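4.3 Setting up a two-arm hold-and-place task

Applies to Weltellow Planner 7 and later. Section last revised 2020-07-24.

In a hold-and-place task, one arm stays at a fixture while the other carries an object to a target. The planner treats the first arm as the anchor and the second as the carrier. Complete the camera calibration in section 3 before you start.

Note: Left and right always mean the robot's own left and right. With a camera that faces the robot, the right arm shows up on the left side of the view.

1. Open the Tasks panel and select New > Hold and place.

2. Under Anchor, select the right arm. Under Carrier, select the left arm. The names must match those in the cell file.

3. Click Capture background. Both arms move to their park poses first. Keep hands off the table until the status line reads Idle.

4. In the object list, assign a role to each detected item: fixture, target, payload or obstacle. Items left without a role are treated as obstacles and padded by the default margin.

5. For an open container, set the shape to Ring. The default, Solid, closes the top of the collision model and the planner rejects every place pose inside it.

6. Set the anchor contact to Rim and click a point on the rim in the camera view. The point may be moved later without a new capture.

7. Set Release height. The value is measured from the floor of the target, so a slatted or open floor can give a false reading. If the depth map shows holes, type the height in by hand.

8. Click Plan. The search may take up to 86 iterations. If it stops with error 1275 (arm envelopes overlap), move the rim point away from the carrier's side and plan again.

9. Step through the result with Preview, then click Run at low speed. Pause the run with the carrier over the target and compare the arm poses with the preview.
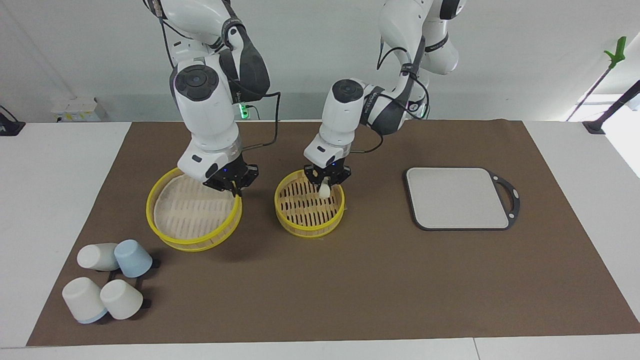 Figure 4-6. Right arm lowered to the rim of the large basket; left arm holding the payload over the smaller one.

10. If the poses agree, click Resume. If they do not, click Abort and repeat the calibration – do not correct the offset in the task file.

Caution: Abort opens neither gripper. Support the payload before you use Release all.

Log entries for this task type carry the code 2876. Send logs and the cell file to Tane Ngata at Weltellow support.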